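About Rirnow

Rirnow is a shared workshop in two rooms over a bike shop. Robot arms mostly, some small automation stuff, whatever members drag up the stairs. 18 members right now, two keys, one very slow kettle.

Started by Rocío Montoya and Dorin Bălan, who were building an arm in Dorin's kitchen and ran out of kitchen. Sem Dekker joined for the soldering station and ended up doing the wiring on nearly everything. Tharushi Ekanayake writes most of the control code – ask her before you touch the main branch, please.

Current build is called Tam. Tam is meant to put books away. One arm, one gripper, a table, a rack with slots. Sounds easy. Paperbacks bend, glossy covers slide, loose jackets go their own way. We're on the second set of finger pads and the second version of the grip code.

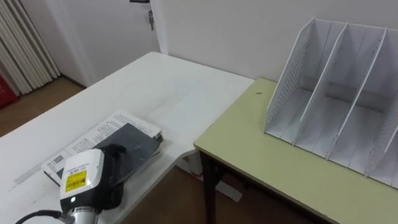 Pressing down first and then dragging the book to the table edge is Rajitha Gazi's idea, and its the one we're putting our hours into. Pinching from the side is parked until July. The rack comes after that. Code and wiring notes go up on the members' page when somebody remembers.

Open night is Wednesday, 7 pm till late. Come up, look around, bring a project or just bring books (hardcovers esp. – we've run through our own). No experience needed, closed shoes yes. Kids fine with an adult.

Membership is monthly and covers tools, bench space and teh 3D printer. Filament you buy yourself. Want to join, or got a spare motor driver? Write to Rocío, or ring the top bell, twice.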